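Drurkolora

Drurkolora is a software package for estimating liquid level from a camera mounted at a robot's wrist. It was written by Vilja Nurmi and Viola De Luca at Lekitz and first released in July. It is used mainly in kitchen and laboratory tasks that involve filling open containers.

Perception

The package finds the rim of the container, fits an ellipse to it and tracks the line where liquid meets the inner wall. Moving water makes this difficult. A falling stream breaks up the surface, and bubbles and glints in a metal pot can be mistaken for edges. Drurkolora masks the area where the stream lands and reads the level from the calmer water near the wall.

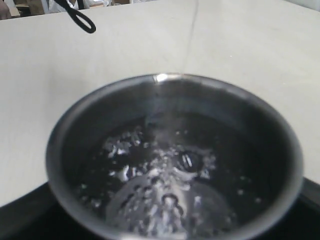

Control

Level estimates are passed to a planner called Toivonen, which decides when to stop the pour. The stop signal is sent early — by default 300 milliseconds before the target level is expected — to allow for water still in the air. A second limit ends the pour if no valid estimate arrives within 1,000 milliseconds.

Training data

The first model was trained on 1,250 labeled pours. Version 2 raised this to 3,000 and added dark and brushed metal containers. Clear glass is not supported.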